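Pallasberg gripper logs: read this before you download

Recordings from a hand-held gripper we put together in a shared workshop. Version of Oct 7, 2023. Maintained by Fengying Cai.

Contents: 80 clips, 3,000 stills, 4 object groups. The clips were shot at 24 frames a second.

The usual claim is that a hand-held gripper gives you robot training data on the cheap. I have my doubts. We trained one small policy on the whole set and it did well only on the bench where the clips were made. Moved to another bench, it dithered. Please don't quote our scores as proof of anything general.
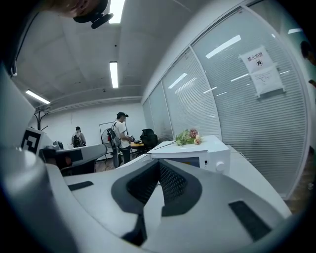

View from the gripper, with a white microwave on the table and flowers on top of it.

Known problems

Backgrounds are busy and people come and go in them. The corners go dark in a ring, and we have left that uncorrected. Glass and ceiling lights give bright reflections, which upset our tracking more than once. Object labels were typed by hand and I would not trust the early ones.

Not included: force readings. The sensor drifted and I threw the January batch away.

Corrections are welcome. Claims of success need clips attached.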